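Mivau Meditation Circle
Minutes of the monthly meeting, 8/14/20, held online

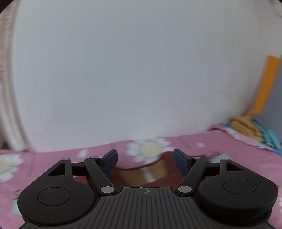 Bedsheet with white daisies on pink.

Present: Gladys Villca (chair), Wálter Zapata, Wálter Muñoz, Hervé Roussel, Sheyla Montoya (minutes). To avoid confusion, the two Wálters are written with their family names in all points.

1. Opening
Gladys opened the meeting with five minutes of silent sitting. The connection of Hervé was lost during the silence and he joined again before point 2.

2. Minutes of the last meeting
The minutes were read and accepted with one correction. In the point on the reading group, the text said that Zapata would lead the evening session. It is Muñoz who leads it. Sheyla will send the corrected version to the members.

3. Morning sitting online
Zapata reported that the morning sitting continues every day without interruption since May. On the best morning 26 persons were connected. Several members wrote to him that the sitting is helping them to keep a calm mind in these months, especially those who live alone.
Two difficulties were mentioned. Some people enter with the microphone open, and the bell sounds too weak on telephones. It was agreed that all microphones will be closed by the host at the beginning, and that Zapata will try the larger bell for one week.
Hervé asked if the sitting could begin later. Opinions were divided. Gladys said that many members have to go to work after it, so the time stays as it is.

4. Hall in Grolatwood
The hall remains closed. Gladys spoke with the owner, who does not want to rent to groups for the moment but keeps our place for when it is allowed again. The cushions and the books are still in the cupboard there. Muñoz has the key and will go once to see that there is no humidity.
It was discussed if a small group could meet in the park of Ayala, with masks and distance. Sheyla was in favor, Zapata was against, and the others preferred to wait for the new rules of the city. The point will be taken up again at the next meeting.

5. Anniversary of the circle
The circle was going to celebrate its anniversary with a shared lunch. As this is not possible, it will be an online afternoon with a sitting, a reading and short testimonies from members. Each testimony should not be longer than 3 minutes. Persons who do not like to speak in front of others can send a letter, and Hervé will read it aloud.
Hervé offered also to prepare a short talk on patience in daily life. This was accepted with pleasure.

6. Money
The account has a balance of 496 dollars. The only cost this period was the online meeting service. A donation of 30 dollars was received from a member in Toteo, with the wish that it is used for new reading booklets. Gladys will write to thank her.
Muñoz proposed not to ask for the monthly contribution until the hall opens. Four were in favor and Zapata abstained - he would like first to see what the hall will cost next year.

7. Other matters
The translation of the booklet for beginners is almost finished. Sheyla needs one more person to read the Spanish part. Muñoz will do it.
A new member asked by e-mail if it is permitted to sit on a chair. Gladys has answered that it is, and she will add a sentence on this to the welcome letter.

8. Closing
The meeting closed with a short reading by Hervé. The date of the next meeting will be sent by e-mail.

Minutes written by Sheyla Montoya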